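4.2 Your first lid pick

Now the fun part! With the Senden gripper mounted and the cable plugged in at the wrist, your Hustel arm is ready to try a small container.

1. Clear the table and set the container within easy reach of the arm.
2. Open Bitus and load program 1392.
3. Set the speed to 2 and press Start.
4. Let the arm come down until a fingertip is just above the lid, then press Pause.

Caution: Keep your hands off the table while the arm is moving.

5. Check the gap between the fingertip and the lid - a sheet of paper should slide through.
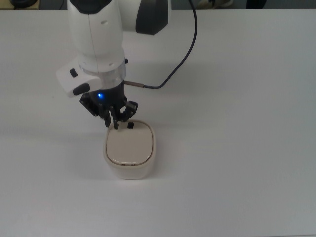
6. If the gap looks good, press Resume. If not, nudge the height down one step at a time.

Note: Code 2213 means the fingers closed too early. Go back to step 3 and enjoy another run.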